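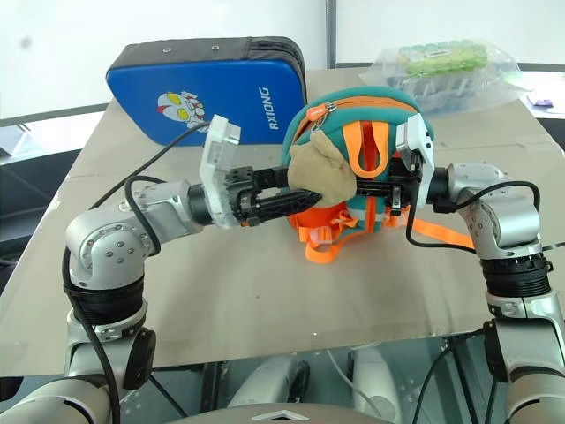 Siv Halvorsen packs bags for a living, or almost. At Studarport, a small shop that prepares school supplies for families, she has filled backpacks for 18 years. I met her in March in the back room, between shelves and a kettle.

I asked her first what people do wrong. "They begin with the small things," she said. "A pouch, a cloth, a pair of socks. Then the books come and there is no place." She puts the flat and heavy things against the back panel, and after this the soft things fill the corners.

She likes a table for this work and does not pack on the floor. "On the floor you bend and you get angry. When you are angry you push." The bag should stand with its front toward you, she told me, and the small fabric items should lie before it, so you can see what is still waiting.

Her colleague Gönül Dönmez does not agree with everything. She folds each fabric piece twice before it goes in. "Siv rolls, I fold," she said. "A rolled one opens again in the bag. I have seen it many times." Siv answered that a folded one slides down to the bottom and the child never finds it. They have had this discussion for a long time, I think, and they seem to enjoy it.

Last year the shop prepared 1,365 bags. The biggest order was 208 bags for one school, and for this one they worked two evenings late. I wanted to know if she packs her own bag so carefully. Siv laughed. "My own bag has a banana in it and some keys," she said, and went to fill the kettle.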